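Clestia Rooms: furnishing and storage, second progress report

Report to the Abernathy Fund, 10 February 2026

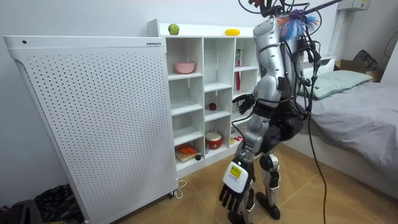

The period covered runs from November to the end of last month. The main work has been the bedrooms on the first floor at Birnen House, where the grant pays for open shelving, small household goods and the labour to set the rooms up. The kitchen and the shared sitting room were covered in the first report and are mentioned only where something has changed.

Shelving

All 7 bedrooms now have a white open-cube unit against a plain wall. We had first planned closed cupboards, and the change was agreed with you in November. The open units cost less, and people staying in the rooms can see what they have without opening doors. They also take up less floor, which matters in the smaller bedrooms.

The units came flat-packed from Sonell in two deliveries. The first was complete. The second was short of fixings for two units, and the missing parts took nine working days to arrive. Each unit has been fixed to the wall. In one room the fixing had to be moved to avoid a pipe, so that unit stands further from the corner than the plan shows. We have marked this on the room drawing.

Contents of the shelves

The rooms are meant to be lived in by families with young children, so the shelves hold a mixture of household things and toys. The present arrangement puts fruit on the flat top, a pink bowl on the upper left shelf, and a red ball and a red-and-white toy drum in the cubbies, with the drum lower down. Several cubbies will be kept free in every room for people's own belongings.

We bought 47 items for the bedrooms in this period, mainly bowls, balls and simple instruments. Six were returned. Five of these were storage boxes that were slightly too wide for the cubbies, and the other was a chipped bowl. The supplier has refunded all six. Smaller boxes have been ordered and should be in place before the next report.

Floors and walls

The light wooden tiled floor has been kept as it was in the bedrooms. We had allowed for rugs, but they slid on the tiles when we tried them and we have not bought any. Walls have been left plain white. Two rooms needed a second coat where old picture hooks had been taken out.

White floor-standing appliances on casters are being kept beside the shelving for now. They overlap the side of the unit slightly when they are turned at an angle. This is not a problem in daily use but it makes the end cubbies harder to reach, and we would like to settle on one position. Cord length is the limit in most rooms, as the sockets are all on the same side.

Spending

Spending on the bedrooms in this period came to £2,238, including delivery. Shelving was the largest part of this. Labour took some 37 hours, a little more than planned, mostly down to the late fixings and the extra painting. The overspend on labour has been met from the money set aside for rugs, and we are not asking for any change to the total.

Still to do

The smaller storage boxes need to be fitted and labelled. The end panels on two units have light scratches from delivery and will be touched up. We also need to write the one-page room list that will hang inside each door, so that whoever tidies between stays knows what belongs on which shelf. A draft is ready and will be sent to you with the receipts.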